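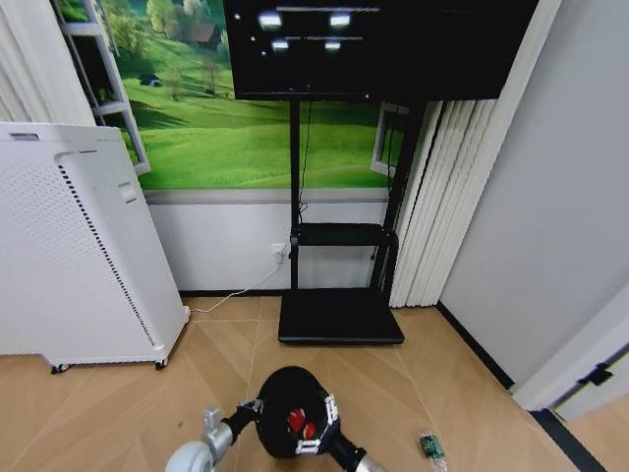
The second-year budget is finished, so I'm writing it up while I still remember how I got there. A few people asked after my August post how I was going to pay for two arms and what I'd do differently. The answer to the second part is mostly grippers.

When Ferenc Simon and I started this at Ravholm, we wrote a one-page list. Two arms, a mobile base, cameras, a computer, spares. We put nearly all the money against the first two lines and left the rest as one figure called "other." That was a mistake. By spring "other" had become the biggest problem we had, and most of it was small stuff bought in a hurry.

The work we care about is household pickup. Go to a thing on the floor, take hold of it, move it, put it down where it belongs. Trash bins are a good test because a round bin needs a hold on both sides, and you don't want to tip it over with wrappers inside. It's also the job that decided the order of our spending.

Grippers first. We had planned on two identical ones. I now think you should budget for at least two kinds and price the fingers as a separate line. Fingers are a supply item, like printer ink. I've put in 30 replacement finger pads for the year and I expect to use them. Bianka Katona thinks that's low.

Second, the arms themselves. We had quotes from Hordiienko and from Ranlow. Ranlow was cheaper on paper, but shipping was extra, the power supply was extra, and the support plan was extra. With those added the gap came to $751, and the lead time was 33 days longer. I went with Hordiienko. If you are comparing quotes, make your own sheet with the same rows for each seller and don't trust the total at the bottom of theirs.

Third, the room. I left this out of the first budget completely. You need a place with furniture, curtains, door frames and cords along the floor, or you'll end up with a robot that works well in a bare room and nowhere else. We didn't spend much here. Most of what you need is already in somebody's house or office. But do leave money for outlets, and for a floor you don't mind scratching. Door thresholds are worth checking before you order a base. Measure them, then read the spec sheet for the wheels, then ask the seller anyway.

Things I cut:

The second computer. One is enough if you don't train and run at the same time.

The nicer cameras. Maybe next year.

A lift table. We work at floor level most days, so it would have sat in the corner.

Things I added:

Insurance, after a long phone call with the Arkidstead office.

4 spare cables of every type we use. They are cheap and always the reason we stop for the day.

A line for test objects. Bins, bottles, snack packages. It's a small amount, but it kept coming out of Ferenc's pocket.

The budget went to Arkidstead on 31st May. They usually take a few weeks to come back with questions, and I expect the finger pads will be one of them. I'll post the spreadsheet with the prices removed once it's signed - the sellers asked me not to share those, and the row headings are the useful part.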